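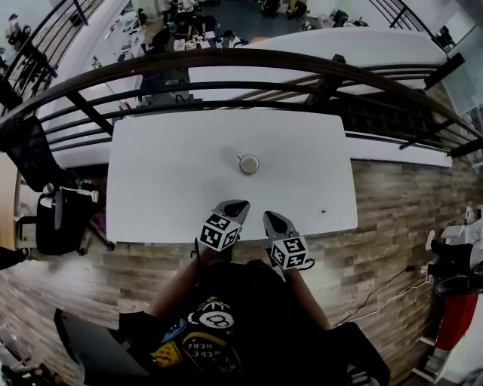 What resting position do we want both grippers in before a take starts?
Jaws down on the tabletop near the edge, angled a little toward each other, and held still until the operator says "go" out loud.

2019-07-09, demo rules, second pass

Went through the Kirkegaard batch with Jin-sol Kang this morning and it is so much cleaner than what we had in March! 138 takes checked, and the ones that follow the resting rule line up almost by themselves (the Tukar script used to choke on starts where the hands were already moving). Very happy with this.

Still to settle:

- One object per take. Anything else goes off the table first, pens and tape included.
- Marker cubes stay facing up as much as the task allows. If a forearm covers one, finish the motion and flag the take — don't stop halfway.
- Cables follow the forearm and never cross the work area.
- For handovers, the receiving jaws touch the object before the giving jaws open. Small ribbed or textured cylinders are great for practicing this, one side each.

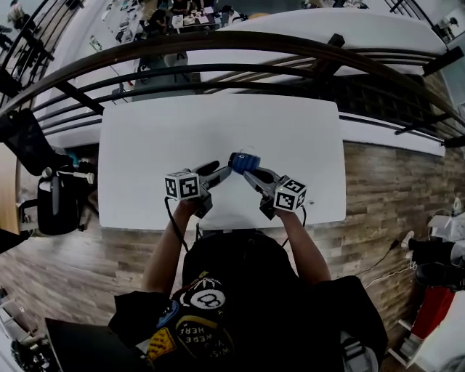
## Naming and rejects

Warkora wants rejects kept, and I'm all for it! A dropped object is a perfectly good take as long as it's labeled as a drop. Folder names: task, operator initials, take number, all lowercase. Uvalell numbering starts at 2000 so it won't collide with the older set, which ends at 1720.

Open question from Jin-sol: do we redo marker calibration after every battery swap or only once per session? I'd go with every swap until we have numbers. Will try both tomorrow and write the difference in here.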